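The Linen Drawer: Folding, and Why I've Fallen for It

I have a confession for the February newsletter. I used to be a stuffer. For most of my adult life my dish towels, napkins and tablecloths went into the drawer in one big wad, and if the drawer wouldn't close I leaned on it with my hip until it did. Then last fall I signed up to help with the linens for the Wullville supper, and I came home a changed person (my family would say insufferable, but they're the ones who can find a clean napkin now).

If you haven't been to the supper, you may not know how much cloth it takes. We own 400 napkins. We own tablecloths in sizes I still can't tell apart until they're open on the table. And every bit of it has to be washed, dried, checked for stains, folded and put back in the Trosolum Street closet, which was clearly built by somebody who owned one coat and a broom. The first time I opened that door a stack of runners slid out onto my feet. I loved it immediately. It was a project!

Roel Hermans taught me to fold. He worked in hotel laundries for years before moving here, and he can take a tablecloth the size of a bedsheet, give it two flicks, and have it lying there in a tidy rectangle before you've found the corners of yours. He is very patient. He let me do the same cloth over and over until I stopped fighting it, and he gave me a few pieces of advice that I've been repeating to everyone I meet.

Start with a bigger surface than you think you need. I'd always folded on my knees in front of the TV, or standing up with one end pinched under my chin. A proper table changes everything. You can lay the cloth down, smooth it out from the middle with flat hands, and see right away if one side is longer than the other. Clear the whole table, too. If you fold next to the fruit bowl you'll spend the whole time working around the fruit bowl.

Fold long edge to long edge first. For a big cloth, do that twice, and then bring in the ends. Run your palm along each fold as you go, gently, as if you were petting a cat that might leave. You don't want a knife crease (those wear the fabric out in one line, and I've seen a few of our older white ones with threads going there). You want it flat enough to stack.

Watch the corner where the layers pile up. Every folded cloth has a fat corner, and it's the one that makes the stack lean. When you put the next cloth on top, turn it so its fat corner sits on the opposite side. I can't tell you how pleased I was the first time I made a stack that stood up straight. I took my husband to see it.

And use the pattern! I'd never thought about this before, but a check or a grid is a gift to a beginner. The lines show you where straight is. If your edge is running along a line, you're fine, and if it wanders off across the squares, you can see it from the other side of the room and fix it before you go any further. I learned on plain cream cloths, which are lovely and will hide a crooked fold until you pick it up and everything slithers out. Start with checks. Give yourself the easy one first.

My favorite at the moment is black with thin white lines. I think dark cloths are underrated. They make white plates look wonderful, they're kind about red wine, and the grid is so crisp that even my folding looks professional, or close to it. They do show lint, so shake them well outdoors before you start, and keep a clothes brush handy.
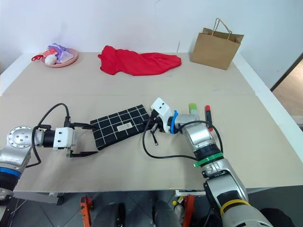
Black cloth with a white grid, folded into a rectangle, label side up.

Labels deserve a word of their own. I used to snip them off. Roel was horrified! Leave them on, and when you fold, try to finish with the label on top and in the same place on every cloth. Ours get so faded in the wash that you can hardly read them, so we've started writing the size on a slip of paper and tucking it under the last fold. It means you don't have to open three tablecloths to find the one you want, and then fold all three again, which was how I spent most of my first afternoon.

Now, the closet. We gave the shelves a good wipe, threw out a bag of single oven mitts, and sorted everything by size. Napkins are down low in the Plikano bins, where anyone can reach them, and the big cloths are at eye level with the folded edge facing out, so you can pull one without bringing down the rest. The runners are rolled now. They seem happier that way, and they haven't landed on anyone's feet.

We do need more cloths. The Holovko raffle brought in $163 for the linen fund (thank you, thank you to everyone who bought a ticket or baked for the table), and some of that will go to replacing the whites that are past saving. If you're clearing out a drawer at home and come across tablecloths you never use, we'd love to have them. Colors and patterns are very welcome, and so are odd sizes. Small stains are fine. I've become quite keen on stains and I'll cover them another month if there's room.

Folding afternoons start at 2 p.m. in the back room at Trosolum Street, and you don't have to know anything. Come for half an hour or stay until the kettle's been on twice. Bring something of your own if you like, including that fitted sheet you've been hiding. Roel has a method for those as well, and I've almost got it. My last one came out more or less square!

Tablecloth donations can be left in the basket inside the side door. Please wash them first, and pin a note to anything with a known size.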